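Shoes and small things by the door

In our house the entrance has carpet, so I care a lot about what stands on the floor there. For many years we had one basket for all the shoes, and every morning somebody was searching for the second one. Last December I changed to a low rack with two shelves, and I want to share what has worked for us.

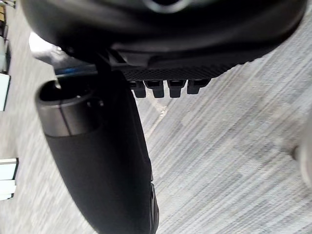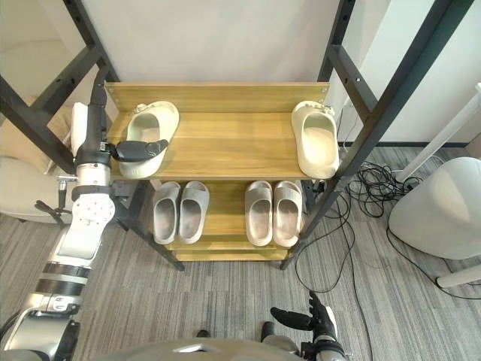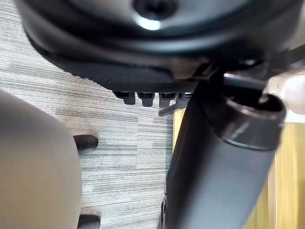 Ea Grímsdóttir wrote to me after the first version of this page that she keeps slides on the lower shelf with the toes to the back, and that only the shoes of the day may stay on top. She also wrote that a rack on carpet starts to lean after some months, so she tightens the screws every spring.

I took both ideas. My other tips:

Measure the longest shoe before you buy. Ours is 31 cm, and a shelf that is too short lets the heels hang over.

Brush the soles outside. Sand goes down between the planks and then into the carpet, where it is hard to take out.

Wipe wooden shelves with a cloth that is almost dry. I use Fomer soap, one small spoon in a bucket of water.

Pull the rack forward when you vacuum. It takes me 10 minutes to do the whole entrance.

Winter boots do not belong on a low rack. Put them on a tray.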